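Household Tips for the News Junkie: Keeping Up With an Investigation From Your Kitchen Table

I've followed political investigations the way other people follow baseball, ever since I was small enough to be sent to bed in the middle of a televised hearing. My mother kept clippings in a bread box. I inherited the habit and, for a while, the bread box too, and over the years I've worked out a few ways of keeping all that paper (and all that grumbling at the radio) from taking over the house. A few of you wrote after my last page on pantry shelves to ask how I manage it, so I've put it all down in one place.

Pick one table and stick to it

My big mistake in the early years was reading everywhere. A transcript by the bathtub, half a committee report on the ironing board, the other half goodness knows where. Now everything gets read at the kitchen table and put away before supper. When the county inquiry into the Brornby bridge contracts put out its full report, it ran to 1,342 pages, and I read every one I cared to at that table with a pot of tea at my elbow.

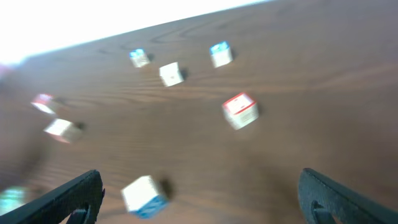 If you print things at home, print on one side only. I know it uses more paper, but you'll want the backs for notes, and later on the backs make very good shopping lists. Let the sheets sit a minute before you stack them if your printer is the inky sort. Mine smudged a whole witness list once and I spent an evening thinking a man named Harris had testified twice.

Newsprint and how to get it off things

Newspaper ink comes off on your hands, then off your hands onto the light switches, the refrigerator door and the cat. For painted walls and switches, a barely damp cloth with one drop of dish soap does it, wiped gently and dried right away. For hands, a little cooking oil first and then soap, and don't skip the oil! For a cotton tablecloth, dab the spot with rubbing alcohol on a white rag, with another rag folded underneath, and keep moving to a clean bit of rag as it picks up the ink. Try it on a hem first if you're fond of the cloth.

Wooden tables want more care. Never leave a damp newspaper lying on one overnight. If paper does stick, rub in a few drops of olive oil, leave it 45 minutes, and roll the paper away with your fingertips. It takes patience and it's oddly satisfying.
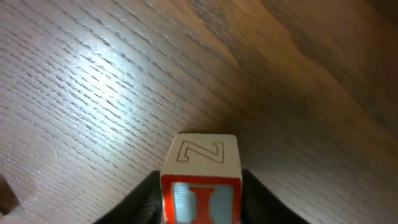

Tea rings I treat the same day if I can. A soft cloth and a dab of plain white toothpaste (the old-fashioned kind, no gel) rubbed along the grain will often shift a pale ring, then wipe it off and buff with whatever polish you normally use. Dark rings have gone deeper and are a job for somebody with sandpaper and more courage than I have.

The three-folder system

My friend Haris Spahić covered the courthouse in Braltcombe for years, and it was he who cured me of the bread box. He keeps 3 folders for any story, and no more. The first is for what has been filed or said under oath. The second is for what somebody told a reporter. The third is for what people are saying that has no name attached to it, and that one gets emptied into the recycling on the first of every month. You would be amazed how thick the third one grows and how little you miss it.

I use plain manila folders and write on the tab in pencil. They stand upright in an old dish rack, which holds them beautifully, and the silverware cup takes pens and a pair of scissors. My file on the Karagiannis hearings has been in there since last August and hasn't slumped a bit. 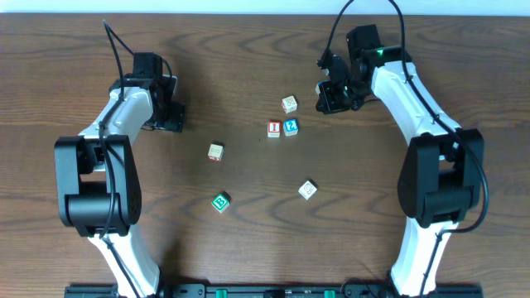

Clippings go yellow quickest in the light and the warm, so keep them away from the window and never on top of the refrigerator, where I kept mine for ages. A shoebox in a bedroom closet does very nicely. Use no rubber bands, please, they go gummy and take the headline with them, and go easy on the paper clips, which rust. A strip of clean paper folded around the bundle is plenty. If a clipping really matters to you, photocopy it onto acid-free paper and keep the copy. You can get about 100 sheets for very little at most office stores.

Hearing-day cooking

When there's live testimony you don't want to be standing over a skillet. I start beans or a pot roast early and leave them alone. Cut your onions before the opening statements. Set a timer you can carry in your pocket, too, as I once lost a whole tray of biscuits to the second afternoon of the Vonolberg zoning inquiry and the kitchen smelled of it for days. (A small pan of water simmered with vinegar and a lemon peel helped in the end.)

The next round of Brornby testimony is set for 29th July, and I'll be making the bean soup. The recipe is on the soups page, under the barley one.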